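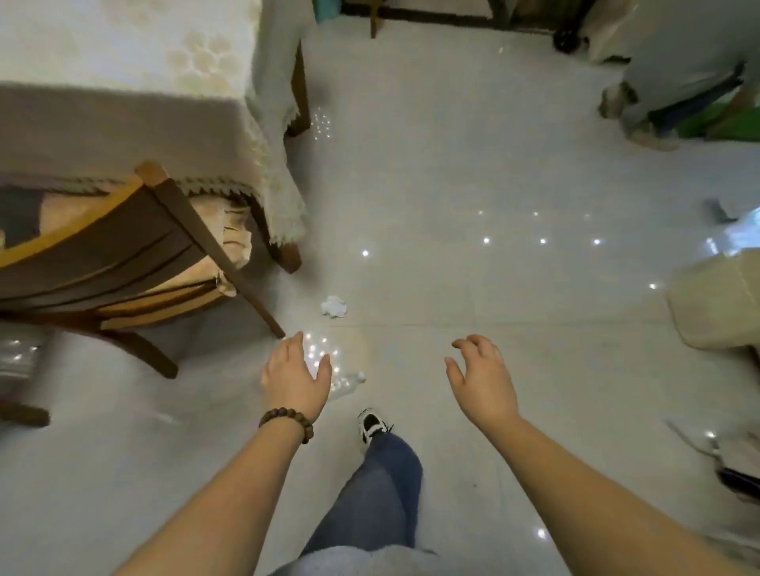 Student club in Bretville records household pick-up data for Gindeck arm

Posted 2024-09-28

The robotics club at Tamura Technical High School has started the recording stage of its floor-clearing project, in which a mobile base with a single arm is to find small items on a household floor and lift them into a tray. The base and arm, named Gindeck by the students, were assembled between March and the end of the school year. The present stage concerns training data only.

Recordings are made from a head-worn camera in furnished rooms. The wearer walks up to an item, reaches for it and sets it aside. A crumpled tissue and a clear plastic bottle lying on its side are among the objects in the current set, which has 21 object types in all. The floor in this part of the set is glossy light gray tile, a surface the club had avoided in its earlier trials.

Glossy tile is a known problem for the club's detector. Bright points of reflected light break up the outline of clear plastic, and small white objects are easily confused with highlights on a pale floor. In bench tests on a matte board, the detector missed one bottle in 16 attempts. On a polished sample tile under the same lamp it missed seven.

"The arm was never the hard part," said Haruna Higuchi, who leads the perception group. "It goes where we send it. We were sending it to reflections."

The group has made two changes. Each approach is now recorded from at least four starting positions, so that highlights shift between views while the object stays in place. Labels are drawn on the object outline in every tenth video frame – the older method used a single box for the whole clip. Higuchi said the second change has tripled labeling time per clip.

Chair and table legs are labeled as a separate obstacle class. The arm has a wide elbow and cannot reach under a seat from the side without contact, so items close to a chair leg are marked with an approach direction as well as a position. Tablecloth edges are also labeled, after the depth sensor read a hanging cloth as a solid wall during a trial last term.

Clips in which a second person is in the room are kept. The controller must stop the base when a foot or leg comes inside its safety radius, and the club wants those cases in the training set from the start.

Processing runs on a workstation lent by Burkano, a Bretville machine shop that also cut the tray and the base plate. The first full training run will use the tile recordings together with the older matte-floor clips. Tests with the arm powered will follow at reduced speed, with a student at the stop switch.

The club meets in the school's electronics lab. Students who want to help with labeling can sign up there; no programming experience is required.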